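Chapter 4: Which Gripper, Which Camera?

I've been putting this chapter off, because it's the one where I have to admit how many grippers I bought before I learned to test them properly!

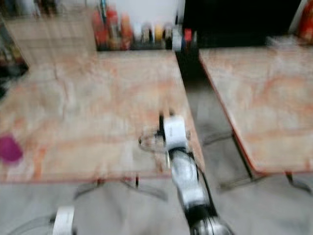 My first comparison was a mess. I ran the Nurkico fingers one morning and the Mernik fingers the next, changed the controller settings in between (don't do this), and then wrote down that I "liked" the second pair better. Vendula Machala, who had the bench beside mine at Prirkska, read my notes and asked what she was supposed to do with them. Fair question.

So we'll start over together. You'll run 50 grasps with each gripper, same arm, same objects, same speed, and log every one of them, drops included. Then we'll swap cameras and find out how much a 30 fps stream loses when the arm swings fast. Grab a notebook and turn to Exercise 4.1.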